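Skarimus bringt Bettwäsche-Leitfaden heraus und rät vom Neukauf erst einmal ab

Kurkberg, im November. Das Textilbüro Skarimus veröffentlicht am Dienstag seinen Leitfaden »Das Bett, wie es ist«. Er umfasst 57 Seiten, kostet nichts und enthält keine Einkaufsliste. Wer auf Hinweise zu Fadendichte, Schlafzonen oder »hotelähnlichem Komfort« hofft, wird enttäuscht sein. Das Büro hält von den meisten dieser Begriffe wenig und schreibt das auch hinein.

Anlass war eine Befragung, die Skarimus gemeinsam mit dem Kurkberger Nachbarschaftsladen Dong durchgeführt hat. 300 Haushalte gaben Auskunft darüber, was auf ihren Betten liegt, wie oft sie es wechseln und nach welchen Kriterien sie es gekauft haben. Repräsentativ ist das nicht. Die Teilnehmenden kamen fast alle aus dem Umkreis des Ladens, und wer freiwillig einen Bogen über Bettlaken ausfüllt, interessiert sich vermutlich mehr dafür als andere Leute.

»Ich würde aus diesen Bögen keine Aussage über ganz Deutschland ableiten, und ich bitte auch die Presse, das zu lassen«, erklärt Dehua Cao, Mitautor des Leitfadens. »Sie haben uns aber auf Fragen gebracht, die in den üblichen Ratgebern fehlen. Zum Beispiel, warum das Laken aus dem Set immer als erstes kaputtgeht und man dann trotzdem drei neue Teile kaufen soll.«

Was von Versprechen auf der Packung zu halten ist

Der erste Teil nimmt sich Angaben vor, die auf Verpackungen und in Onlineshops stehen. »Atmungsaktiv« etwa kommt dort so häufig vor, dass es als Unterscheidungsmerkmal nicht mehr taugt. Auch »bügelfrei« sieht das Büro kritisch: Ob ein Laken ungebügelt glatt liegt, entscheidet sich nach Ansicht der Verfasser vor allem beim Aufhängen und weniger beim Bezahlen. Zu »antibakteriell« findet sich ein einziger Absatz mit der Empfehlung, häufiger zu waschen.

Ähnlich nüchtern fällt das Kapitel über Farben aus. Seit Jahren wird im Handel vorgetragen, ein ruhiges Schlafzimmer verlange Beige, Grau oder Salbei. Skarimus kennt dafür keinen Beleg, der über Geschmack hinausginge. Große Blumen auf weißem Grund galten zwischenzeitlich als altmodisch, jetzt stehen sie wieder in Katalogen, zu höheren Preisen. Am Stoff hat sich dadurch nichts verbessert. Wer so ein Laken noch im Schrank hat, sollte es aufziehen und die Debatte anderen überlassen.

Muster neben Muster

Eine der häufigsten Rückfragen im Laden Dong lautet, ob Laken und Kissenbezug zusammenpassen müssen. Der Leitfaden antwortet mit Nein und widmet dem Thema nur deshalb mehr als eine Zeile, weil die Verunsicherung offenbar groß ist. Sets sind bequem für den, der sie verkauft. Im Gebrauch nutzen sich die Teile verschieden schnell ab, und spätestens nach einigen Jahren liegt in fast jedem Haushalt ein Bezug ohne sein Gegenstück.

»Ein Kinderkissen mit Bären und Hasen auf einem geblümten Laken stört niemanden beim Schlafen«, sagt Yuzhen Lu, die bei Skarimus die Befragung ausgewertet hat. »Wir haben in den Bögen oft gelesen, man schäme sich für das Durcheinander, wenn Besuch kommt. Die Branche lebt nicht schlecht von dieser Scham. Ich finde, man kann die Schlafzimmertür auch zumachen.«

Für alle, die dennoch kombinieren möchten, nennt der Leitfaden einen brauchbaren Anhaltspunkt: ein großes Muster unten, ein feineres oben. Bunte Blüten und Ringe auf der Fläche vertragen sich gut mit einem blassen Kissen, dessen Zeichnungen aus Umrisslinien mit pastelligen Füllungen bestehen. Ob das jemandem gefällt, muss er selbst wissen.

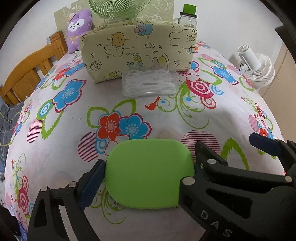
Wechseln, waschen, lagern

Der praktische Teil ist der längste. Er beschreibt, wie ein Laken allein abgezogen und neu aufgelegt wird, wann ein zweites Paar Hände hilft und wie sich Flecken behandeln lassen, ohne gleich zum Spezialmittel zu greifen. Insgesamt 13 verbreitete Haushaltstipps hat das Büro ausprobiert, darunter Essig im Spülfach, Tennisbälle im Trockner und das Einfrieren von Kissen. Das Ergebnis ist durchwachsen. Von einigen Tricks wird abgeraten, bei anderen sahen die Verfasser keinen Unterschied und schreiben es so hin.

Bedruckte Laken sollen vor der Wäsche auf links gedreht werden. Das steht auf vielen Etiketten und wird laut Befragung kaum gemacht. Gefaltet wird nach einer einfachen Methode mit vier Handgriffen; die kunstvollen Varianten aus dem Internet hat man getestet und nach der dritten Wiederholung aufgegeben. Für Spannbettlaken gibt es eine eigene Seite, an deren Ende steht, dass Zusammenrollen auch geht.

Finanzierung und Bezug

Der Druck wurde von der Wäscherei Hunavero bezahlt. Skarimus legt Wert auf die Feststellung, dass Hunavero den Text vor Erscheinen nicht gesehen hat. Das Kapitel über Textilpflege rät in den meisten Fällen zur eigenen Waschmaschine, was dem Geldgeber nicht unbedingt gefallen dürfte. Leserinnen und Leser sollen trotzdem selbst beurteilen, ob ihnen die Trennung reicht.

Gedruckte Exemplare liegen ab Dienstag, 10 Uhr, im Laden Dong in Kurkberg aus, solange der Vorrat reicht. Pro Haushalt wird ein Heft abgegeben. Schulen und Beratungsstellen können auf Anfrage mehrere erhalten. Eine zweite Auflage ist nicht geplant, eine Fortsetzung über Handtücher wird im Büro diskutiert, bislang ohne Einigung.

Für Rückfragen stehen Dehua Cao (Inhalt) und Yuzhen Lu (Befragung) zur Verfügung. Der Fragebogen kann auf Wunsch eingesehen werden. Produktempfehlungen gibt das Büro auch auf Nachfrage nicht ab.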